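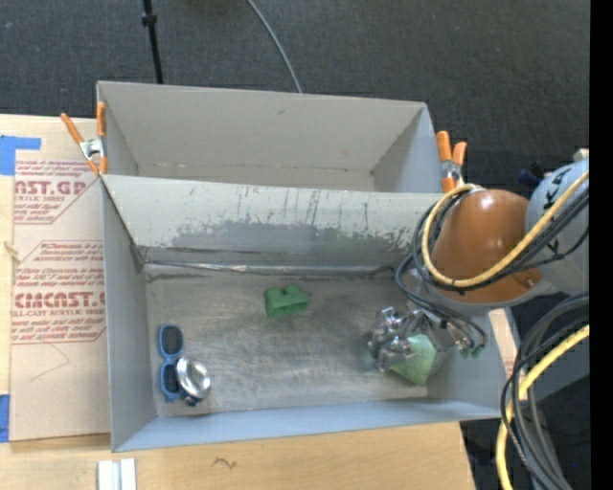 Week 4 handout: Sorting small stuff into bins

Hi everybody, welcome back. Last week we got through shelving, and I promised we'd finally get to the part I like best, the bins! If you missed it, the shelving notes are still in the folder by the door (take one, please don't take two, I only copied so many).

So, bins. When I started working in the returns room at Grakari I thought a bin was a bin. Then I spent a whole winter sorting 4,000 odds and ends that had been tipped into whatever was handy, and I came out of it with opinions.

Two bins, side by side

This is the setup we'll use all term. One bin is where things start and the other is where they end up. Start with the second one completely empty -- I mean it, no paper clips, no "I'll just leave this here for now." Push the two together on a table and clamp them where they meet. Cheap spring clamps are fine. I like the ones with orange grips because I can find them again.

Before you load anything, run your hand along the floor of the bin. Old bins get scratched and streaky and I don't mind that a bit. Grit I do mind. Wipe it out.

Mixed loads

A mixed load is anything that doesn't belong to one family. Sunglasses, a toy block and some round shiny metal thing is a perfectly good mixed load, and it's harder than it sounds. Try it at home with whatever is in your junk drawer. A few pointers:

Look first. Give it a slow count of five before your hand goes in.

Find out what is lying on what. If a metal piece is overlapping a lens, the metal piece comes out first, straight up, no dragging. I have scratched more lenses than I'd like to admit in front of a class.

Sunglasses get picked up by the frame, across the bridge if you can reach it. Fold the arms in before you set them down.

Toy blocks can wait. They're tough, they don't roll, and you can grab one at any angle.

Watch out for shiny round things. They throw light back at you and it's easy to misjudge where the rim is, especially in a gray bin under a ceiling lamp.

How full is too full?

Eugeniusz Bednarek, who taught this course before me, used to say you should be able to see the floor between things, and I've stuck with it. He timed himself once on 500 pieces, first from crowded bins and then from loose ones, and he was so pleased with the loose ones that he taped the sheet to the wall. It's still up, next to the light switch.

For the log

Use the Laskowska sheets, one line per item. Write what it is in plain words ("sunglasses, blue frame") and skip the codes for now, we'll do codes in week 6. If you can't tell what something is, write what you can see and put a question mark. "Metal, round, ?" is a fine entry.

For next time

Bring one mixed load of your own in a bag, nothing sharp and nothing you'd cry over. Read the Prodis chapter on labels, but stop at the part about color tape, we'll do that together.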